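Notebook > Packing bench > Drawstring pouches, trial 3

May, started 8:40 a.m.

Purpose: settle the layout for pouch packing on the wide table before the Bisholm order is released. The order is 4,000 pouches. Stock counted this morning is 2,725 in the Feltov cartons. The remainder is due from Petchrat and will be checked on arrival against the same sheet.

Surface. The table has the brown covering again. The previous one was taken up after trial 2 because tape had lifted the face in several places. The new piece has faint creases from being folded in storage. Weighted overnight, they went down but did not go away. A pouch dragged across the crease line did not catch in any of ten passes, so I am leaving it. No tape on the working area from now on, only at the underside of the edges.

Pouch. Blue, fuzzy fabric, single drawstring. The nap picks up lint from cardboard. Cartons are to be opened on the side bench and the pouches brought over in the plastic bin. Two pouches rubbed hard on the brown surface for one minute each left no color that I could find with a white cloth.

Counting. Sorted the Feltov stock by hand between 9 and 11:30. Of 2,725 pouches, 2,614 passed. The rejects were mostly drawstrings pulled out of the channel at one end, plus a smaller number with an open side seam. Rethreading with the blunt bodkin takes under a minute per pouch and is worth doing. Open seams go back. Rejects are in the gray bin, tagged, not to be mixed with the returns from trial 2.

Position of pouch. Tried three orientations: opening toward the packer, opening away, and lying horizontally with the drawstring to the right. The third is the easiest to keep consistent. With the opening toward the packer the cord ends up under the bag about one time in four, and then it has to be fished out before closing.

White board. Used underneath as a locating reference, long side running front to back. The blue shows up clearly against it, and the slightly raised rim gives a stop for the fingers. It does slide on the brown surface if pushed from the side - a strip of rubber mesh underneath should cure that. To be tried in trial 4. The Dolumholm tray is too deep for this job and has gone back on the shelf.

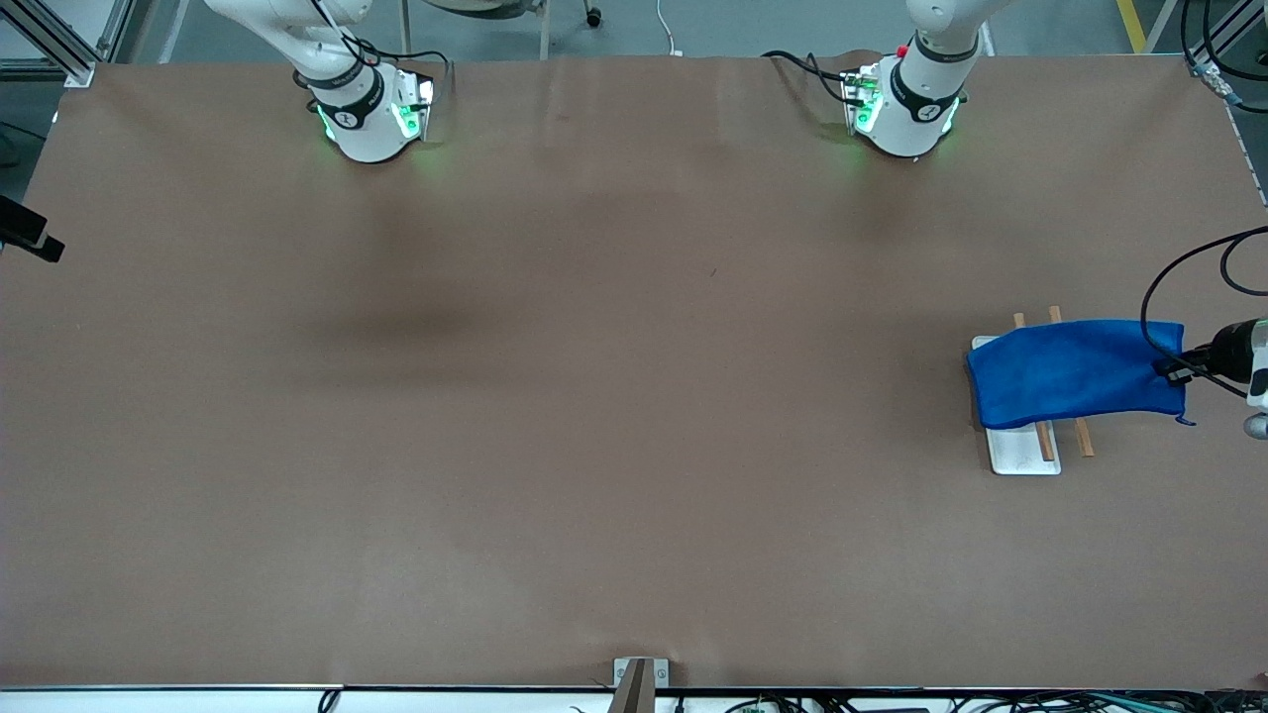

Does the drawstring need to be pulled closed before the pouch goes in the carton?

Leave it loose for all pouches in this order. Bisholm inserts its own card at the other end, and a tight cord means the neck has to be worked open again. Lay the cord flat along the bag so it does not loop over the next one.

Carton fill. 500 per carton fits if the pouches are laid flat in alternating directions. Laid all one way, the gathered ends stack up on one side and the flaps will not meet. Carton weight still to be recorded, the scale is out for calibration.

Open items:
- rubber mesh, cut to the board less 10 mm each side
- second bodkin
- revise the check sheet so cord faults and seam faults have separate columns
- ask Petchrat whether their cord is the same diameter as the Feltov one

Stopped 3:15 p.m. Cartons closed, lint roller needs a new sleeve.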